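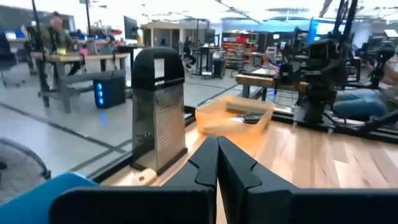 Kitchen Goods Sorter and Bench Assistant (part-time)
Mottram Household Reuse, Somholm

Mottram takes in used kitchen tools and small household items, checks them, and sends them back out to families who are setting up a home. We are hiring two bench assistants for our Somholm workroom.

What comes across the bench

Most of the work is small stuff. Box graters, peelers, trays, measuring cups, can openers, storage tubs, wooden odds and ends. Items arrive mixed, so a steel grater may come in the same carton as a plastic tray and a remote control. You will separate them, check them, clean what needs cleaning, and put them with the right set.

A starter kitchen set has a fixed packing list. Last year we sent out 1,727 sets. We also handled 3,460 single items that went to partner pantries.

Duties

Unpack cartons and sort items by type.
Check graters, peelers and knives for rust, bent edges and loose handles.
Wash and dry items by hand. Graters are brushed from the inside out and left standing on a towel.
Wipe down plastic trays and tubs and pull any that are cracked.
Match small electronics with their chargers or batteries and pass them to Dennis Whitlock for testing.
Pack sets against the list and initial the card.
Keep your section of the bench clear at the end of each shift.

What we ask for

You should be able to stand or sit at a bench for a four-hour shift and lift a 30-pound carton with or without a cart. You need to read a packing list in English. Good eyesight for small damage helps, with glasses is fine. Past work in a kitchen, thrift store or warehouse is useful but not required. We train on the job for the first two weeks.

Cut-resistant gloves are supplied and must be worn when handling graters, blades and broken items. Closed shoes are required.

Hours and pay

Two shifts are open: 8:30 a.m. to 12:30 p.m. and 1 p.m. to 5 p.m., Monday through Friday. You can apply for one or both. Pay is $18.50 an hour, paid every two weeks. Part-time staff earn paid sick leave from the first day. There is a $200 payment after 90 days for anyone who stays on.

The room is on the ground floor. Parking is free behind the building, and the Joseo bus stops across the street. There is a break room with a refrigerator and microwave.

How to apply

Send a short note with your name, phone number, the shift you want and any past work you would like us to know about. A resume is fine but you do not need one. Mail it or drop it at the front desk, marked for Ruth Taipe. Applications close 19th November. The desk is open that Saturday until noon.

Interviews last 20 minutes and include a short sorting task at the bench. Thulani Visser, who runs the workroom, will be there to answer questions about the job. Both positions start as soon as references are checked and run through the end of March, with the option to renew.

If you need a different format for this notice or help with the application, ask for Ruth at the front desk.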